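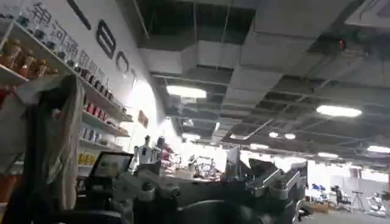 Wall shelving, jars and small bottles on the top shelf

Boards > Small Warehouse and Stockroom > Location Systems > Slot numbering when the product mix keeps changing

Forums New Posts Members Search Log in

Slot numbering when the product mix keeps changing

osydorenko
Posted Dec 4, 2022

Setup first. Single stockroom with a walk-up counter, 22 bays of fixed shelving, 925 active locations, 1732 SKUs. Software is Clikton, the hosted version. Labels come off an Atier thermal printer on 2 inch stock.

Current location code is bay-shelf-slot, all numeric, two digits each. So 07-03-11 is bay seven, third shelf up, eleventh slot from the left. Slots were laid out when nearly everything we held was jars and bottles. Facing width was uniform and a slot was 4 inches. That was fine for two years.

The mix has shifted. We now hold boxed goods, bagged goods and a growing amount of clothing. A carton takes three or four of the old slots. The person who put it away scans whichever label is closest to the middle, and the other labels stay in the system as empty. Clikton then suggests those "empty" slots for putaway. Last March 659 locations showed as empty and the shelves were visibly full.

Options I see:

1. Renumber everything with wider slots and live with wasted labels on the bottle bays.
2. Keep the numbers, block the covered slots by hand.
3. Drop the slot digit entirely and locate to the shelf only.

I am leaning toward 1. Before I print that many labels I would like to hear from anyone who has done it.

Ostap Sydorenko

binwidth
Replied

Don't renumber. Number in steps and leave gaps. If the slot number is the distance from the left upright in inches, you never have to renumber again. A bottle at 4 inches is slot 04, a carton that starts at 16 is slot 16. When the mix changes you peel the label and put a new one where the product starts. Codes still sort left to right, so pick path order is preserved.

Two digits covers you up to a 99 inch bay. What width are your bays?

osydorenko
Replied

48 inches, upright to upright. So two digits is enough.

The distance idea is neat on paper. My concern is that the location record has to be created each time a label moves. In Clikton a location can't be deleted while it has history, only made inactive. After a year I would have most of the 48 possible numbers on every shelf sitting in the table, half of them inactive.

binwidth
Replied

Inactive records cost nothing. Filter them out of the putaway view and forget them.

pallet_jill
Replied

They cost nothing until somebody reactivates one by scanning an old label that was never peeled off. We ran the inch method at the Figueroa building and the leftover labels were the main source of mis-slots. Adhesive on powder coat is very good. People stick the new label next to the old one and move on.

If you go that way, buy magnetic or slide-in holders first. The holder moves, the label goes in the trash, and there is one label per holder.

I would do option 3 for part of the room. Shelf-level location is accurate enough when the picker can see the whole shelf from one standing position and the items look different from each other. It fails when they look alike. A row of small dark bottles needs a slot. Big cartons with printed ends do not.

tern
Replied

Disagree on shelf-level for cartons. Cycle counts get slow. With slots you count one item in one place and key it. With shelf-level you are looking for every instance of the SKU on the shelf, including whatever got pushed to the back behind something else. Our count time on shelf-level bays was close to double.

pallet_jill
Replied

Then set a rule that each SKU on a shelf stays in one group. That is a discipline problem and a slot label doesn't fix it either. I have seen plenty of slot 11 product in slot 12.

tern
Replied

Sure, but with a slot label the scan catches it.

osydorenko
Replied

Some numbers, to keep this from going in circles. I pulled pick errors by bay for the last quarter. The bottle bays have the lowest rate. The mixed bays (boxes plus bags) are in the middle. The clothing shelves are worst by a wide margin, and most of those errors are wrong size, right design. So the location was correct down to the slot and the picker still took the wrong piece.

That tells me slot size is only part of it. I had been treating clothing as one more product with a width and it doesn't behave that way.
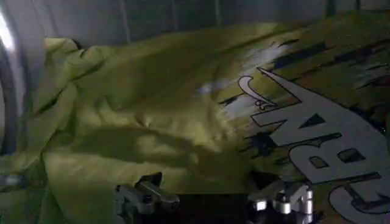

Clothing needs its dimensions defined by the container and never by the item. Everything I have in Clikton for soft goods has a width, depth and height that somebody typed in from a folded sample on a good day. The putaway logic then trusts those values and tries to fit a certain quantity per slot. Take a yellow-green piece like this one, bunched into ridges on one side and lying flatter where the lettering starts. Measure it at the lumps and you get one height, measure it at the print and you get another. Neither value is any use for slotting. The big lettering identifies the design well enough, but it doesn't help with size unless the size is on the outside of whatever the piece is stored in. My plan is a fixed bin per design and size, with the bin's dimensions in the item record and a maximum quantity set by hand.

binwidth
Replied

Agree with all of that. Quantity per bin should be found by filling one bin at normal speed and counting. Don't calculate it from volume. Cloth compresses and the calculated number will always be higher than what people will put in.

needle_ct
Replied

I run a print shop stockroom, so nearly all soft goods. Some notes.

Fold to a board. The board sets width and length, and then height is the only thing that varies. We cut ours to fit the bin with half an inch clear on each side.

Bag each piece if it is going to be there longer than a month. Put the size sticker on the bag at the same corner every time, and have that corner face out. Size errors dropped to almost nothing when we did this. I don't have a clean before and after figure, as we changed bins the same week.

Prints should be folded so that the ink does not rub against ink. White over black shows scuffs early. Interleave with tissue or fold with the print inside, and put a small picture of the design on the bin front.

Keep the size out of the location code. I have seen shops do 14-02-XL and it always ends with a bin of mediums in a location named XL.

tern
Replied

"Keep the size out of the location code" should be pinned. Same for supplier, color and season. A location code says where. The item record says what.

sloan_racks
Replied

Has anyone used the Skalanier divider strips for this? They clip along the front edge of the shelf and have a printed scale, so they would suit the inch method. The dividers slide and lock. I am considering them for a 48 inch bay with mixed depths.

pallet_jill
Replied

I have them on two bays. The strip is fine. The dividers lock at the front only, so on a deep shelf the back end swings and your slot turns into a wedge. For shallow shelves with bottles they are good. For bins you don't need dividers at all, the bin is the divider.

The scale starts at the clip and not at the upright, so check your zero before you print anything. Mine was off by most of an inch.

sloan_racks
Replied

Thanks. The shelves are 18 deep, so I will skip them on those.

osydorenko
Replied

Summary of where I am going with this, corrections welcome.

Bottle and jar bays: leave alone. Four inch slots, existing numbers, existing labels.

Mixed bays: inch-from-upright codes in slide-in holders. Existing location records that match an inch position get reused. The rest are made inactive and the old labels are physically removed before the new holders go up. One bay per day, with the bay frozen in Clikton while it is being changed.

Clothing: bins, one design and one size each, location code on the shelf edge under the bin, item label on the bin. Bagged, size sticker at top right. Hand-set maximum quantity.

Open question: do I keep two digits for the slot in all three, given that they now mean different things? 07-03-11 in a bottle bay is the eleventh slot. 15-03-11 in a mixed bay is 11 inches from the upright. The software doesn't care. A new picker might.

binwidth
Replied

Convert the bottle bays too. Slot one becomes 00, slot two becomes 04, and so on. One meaning for the whole room. It is one afternoon of printing.

tern
Replied

No. You have bays with the lowest error rate in the building and you want to relabel them for consistency. The picker reads the code off the screen and finds the same code on the shelf. Whether it is a count or a distance never enters into it. Leave those alone.

binwidth
Replied

It enters into it on the day somebody needs to insert a slot between 11 and 12.

tern
Replied

In a bay of uniform bottles with uniform slots, where would it go?

pallet_jill
Replied

I am with tern on the bottles. I would put a letter in front of the bay number to mark the type, though. B07-03-11, M15-03-11. It also keeps the two kinds apart when you sort a count sheet. Check that your Atier template has room for the extra character at the current barcode width – ours had to drop one size and the older scanners didn't like it past arm's length.

osydorenko
Replied

Template has room for one more character if I cut the left margin. I will print a test strip and scan it from the aisle before deciding. Letter prefix works for me otherwise. Bottle bays stay as they are apart from that.

First mixed bay gets frozen once the holders arrive. I will post error rates by bay after the first full count.

needle_ct
Replied

Post the bin size you settle on as well. I would like to compare it with our fold board.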